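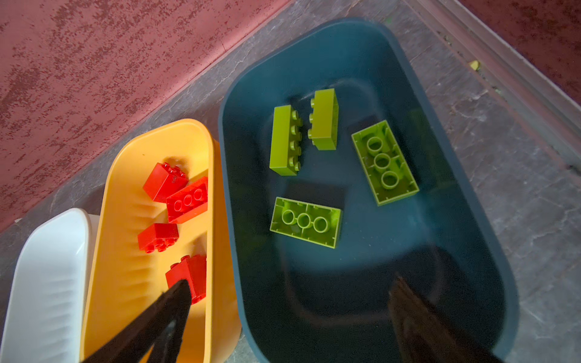 Abb. 2: Behälter nebeneinander, nach Farbe getrennt

Sistano Etikettendrucker, Kapitel Einrichtung: Lagerplätze beschriften

Vorher prüfen: Netzteil dran, Rolle eingelegt, Klappe zu. Akkubetrieb geht, aber nicht beim ersten Start.

1. Taste Power halten, bis die LED grün ist.
2. Im Menü Sprache wählen, mit OK bestätigen.
3. Rollentyp eingeben. Dravis matt = Code 1077, Dravis glänzend = Code 1644.
4. Testdruck starten. Streifen muss gerade rauskommen, sonst Rolle neu einlegen.
5. Nummernkreis festlegen, Startwert ab Werk 1000.

Hinweis: Falscher Code = blasser Druck. Kein Defekt, bitte nicht einschicken.

Achtung: Druckkopf wird heiss. Klappe erst öffnen wenn LED aus.

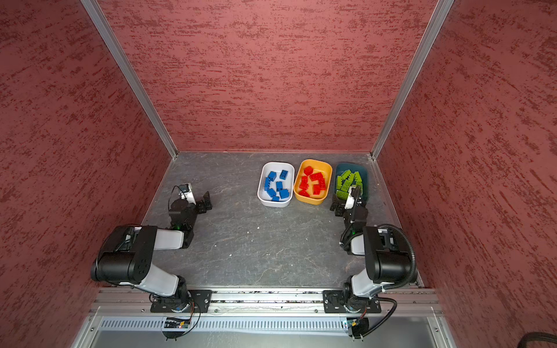

Etikettentext kurz halten, maximal zwei Zeilen, sonst schaltet der Drucker auf kleine Schrift um. Erst Inhalt, dann Nummer. Bei Kleinteilen reicht Farbe plus Art, für den weissen Behälter mit den blauen Steinen also "Steine blau" und die Platznummer drunter. Keine Umlaute bei alter Firmware, werden als Kästchen gedruckt.

6. Klebefläche entfetten, trocknen lasssen.
7. Etikett von der Mitte nach aussen andrücken. Nicht über Rundungen kleben, löst sich dort wieder.
8. Vorlage speichern: Menü, Ablage, Sichern.

Gerät danach ausschalten, Rolle kann drin bleiben. Reinigung siehe nächstes Kapitel.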